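Charge while you sleep, van edition

Drivton started small. Five electric vans, one depot, a lot of extension lead jokes. By November the delivery firm had 302 on the road in Palma, and most of them don't go back to a depot at all. Drivers take them home, plug in overnight, off again by six.

Which is fine until the grid gets busy. Enter Giseo, the software outfit that decides when each van actualy draws power. Driver gets in, plugs in, forgets it. The system waits for the cheap hours, then staggers the fleet street by street.

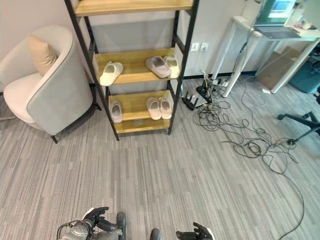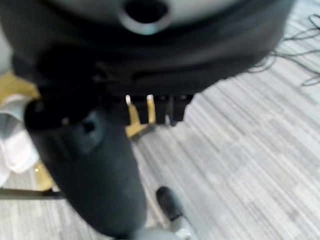 Slippers on the open shelves, first picture; a round, dark shape close up in the second.

Savings? Up to 835 euros per van a year, the firm reckons. Drivers get paid back for the home electricity through a separate app, Plitell, and that's where the grumbles are. Slow refunds. One update logged everybody out on a Monday morning. Fixed now, mostly.

Next step is sending power back the other way, van to house, at the evening peak. Trials only so far, and not every model can do it. The battery warranty question is still open too. Drivton wants an answer on that before it signs for for any more vans.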